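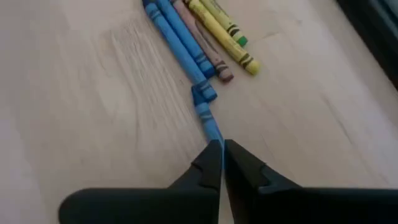

To: Mavum builders list
Subject: Re: Warping on long body panels
Date: Thursday, May 1, 2025

> We printed the left door skin on the Sellov at the default bed setting
> and both lower corners lifted 8 mm. Same file, same spool as the hood.
> Is this the material or the part?

Mostly the part. The door skin has a long straight lower edge with nothing to break up the shrinkage, so the pull ends up at the corners. The hood is curved in both directions and holds itself down.

At Notdale we split the skin into two pieces along the belt line and bonded them after trimming. Lift at the corners dropped below what we can measure with a feeler gauge.
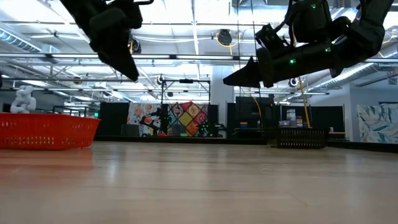 If you want to keep it in one piece, add a 14 mm brim on the lower edge only and turn the part fan off for the first 1000 layers. Print time goes up - plan for an overnight run.

Check your slicer version too. Eshun build 3158 ignores the brim setting on open shells and gives no warning. The November build does not have this problem.

I can post the split file if the belt line on your car matches ours. Send the hinge spacing first.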